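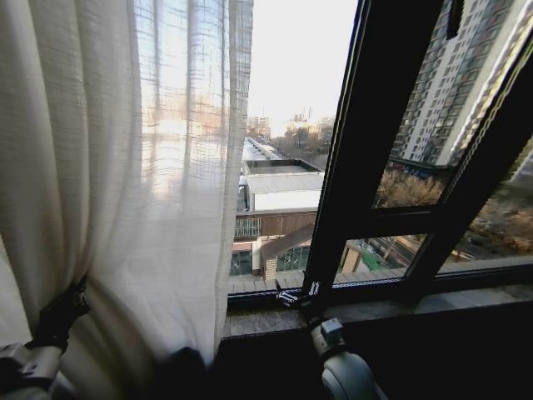
창가 환경에서의 양팔 조작 시연 데이터 수집 중간 보고서

분류: 학생 프로젝트 > 로봇 학습 > 중간 보고
2019년 10월 12일 토요일 | 작성: 텔마 케자다, 수아드 필랄리

1. 과제 개요

본 과제는 양팔 로봇이 창가에서 수행하는 조작 동작의 시연을 모으고, 이를 모방 학습 모델의 입력으로 정리하는 것을 목표로 한다. 대상 작업은 두 가지이다. 작업 A는 안쪽으로 열린 창짝을 밀어 닫는 동작이고, 작업 B는 끈으로 묶인 얇은 커튼을 풀어 창 쪽으로 펴는 동작이다. 지난 학기에 만든 Nondport 데이터셋은 책상 위 강체 물체만 다루었으므로, 변형되는 천과 경첩으로 구속된 물체를 이번에 추가하였다.

2. 수집 환경

장소는 건물 고층의 실내 창가이다. 창틀은 검은색 금속이고 창턱은 회색 석재이며, 창짝 아래쪽에 걸쇠와 경첩이 노출되어 있다. 머리 카메라는 창을 향하게 두고 고개 각도는 시연마다 조금씩 바꾸었다. 양팔의 관절값, 그리퍼 개폐값, 머리 영상을 Flodmont 기록기로 동시에 저장하였다. 조작자는 두 명으로, 케자다가 작업 A를, 필랄리가 작업 B를 주로 맡고 일부 시연은 서로 바꾸어 진행하였다.

조명은 별도로 설치하지 않았다. 실내등도 끄고 자연광만 사용하였다. 역광 조건을 데이터에 포함하는 것이 이번 수집의 조건 중 하나였기 때문이다.

3. 수집 절차

(1) 창짝과 커튼을 시작 상태로 둔다. 시작 각도와 묶음 위치는 고정하지 않고 매번 달리한다.
(2) 양팔을 대기 자세로 내린 뒤 기록을 시작한다.
(3) 조작자가 원격으로 동작을 수행한다. 중간에 멈춘 경우 이어서 하지 않고 처음부터 다시 한다.
(4) 기록을 끝내고 Wavell에서 구간 라벨(접근, 접촉, 이동, 이탈)을 붙인다.

라벨 기준은 필랄리가 초안을 작성하였다. '접촉'의 시작점은 영상에서 그리퍼와 대상이 닿는 순간으로 정하였으나, 커튼의 경우 손가락이 닿기 전에 천이 먼저 흔들리는 사례가 있어 그리퍼 개폐값의 변화를 기준으로 바꾸었다. 이전 기준으로 붙인 라벨은 모두 다시 작업하였다.

4. 영상 품질

가장 큰 문제는 노출이다. 하늘이 시야의 윗부분을 차지하면 자동 노출이 바깥에 맞춰지지 않아도 하늘은 거의 흰색으로 포화되고, 동시에 창턱 아래와 실내 쪽은 깊은 그늘에 묻힌다. 그리퍼가 창턱 앞의 어두운 영역에 있을 때는 손가락 윤곽만 밝게 남는다.

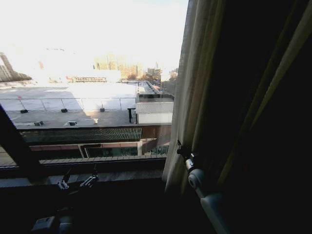
노출을 실내에 맞추어 고정하는 방법도 시험하였다. 그리퍼 주변의 명암은 개선되었으나 얇은 커튼의 가장자리가 바깥 배경과 섞여 천의 경계를 라벨링하기 어려웠다. 작업 B에서는 천의 경계가 더 중요하므로 자동 노출로 되돌렸고, 작업 A에는 고정 노출을 유지하였다. 두 작업의 노출 설정이 다르다는 점은 메타데이터에 기록해 두었다.

배경도 변수이다. 창밖의 옥상과 먼 건물들이 화면에서 넓은 면적을 차지하며, 해의 높이에 따라 그림자 위치가 달라진다. 학습 모델이 작업 진행 정도를 배경 밝기와 연관 지을 가능성이 있어, 두 작업의 수집 순서를 섞었다. 배경을 가린 영상으로 별도의 학습을 돌려 비교하는 실험은 아직 하지 않았다.

5. 수집 결과

전체 시연은 72건이며, 이 중 15건을 제외하였다. 제외 사유는 관절값과 영상의 시간 어긋남, 팔이 대상을 완전히 가린 경우, 조작자의 중단이다. 시간 어긋남은 기록기를 재시작하지 않고 연속으로 저장할 때 발생하였으며, 이후 시연마다 기록기를 재시작하여 해결하였다. 남은 57건은 학습용과 검증용으로 나누되, 연속해서 수집한 시연이 양쪽에 흩어지지 않도록 묶음 단위로 분할하였다.

작업 B는 작업 A보다 시연 길이의 편차가 컸다. 끈을 푸는 단계에서 파지를 다시 시도하는 경우가 많았고, 이 재시도 구간을 삭제할지에 대해 조작자 간 의견이 갈렸다. 현재는 삭제하지 않고 '재시도' 라벨을 따로 두었다.

6. 남은 작업

- 그리퍼 손가락에 마찰 패드를 붙인 상태로 작업 B 추가 수집
- 흐린 날 조건의 시연 확보
- Öztürkmen 형식 변환 스크립트의 관절 순서 오류 수정
- 배경을 가린 영상과 원본 영상의 학습 결과 비교

변환 스크립트 수정은 10월 안에 마치고, 추가 수집은 수정된 스크립트로 기존 데이터를 다시 변환한 뒤 시작한다.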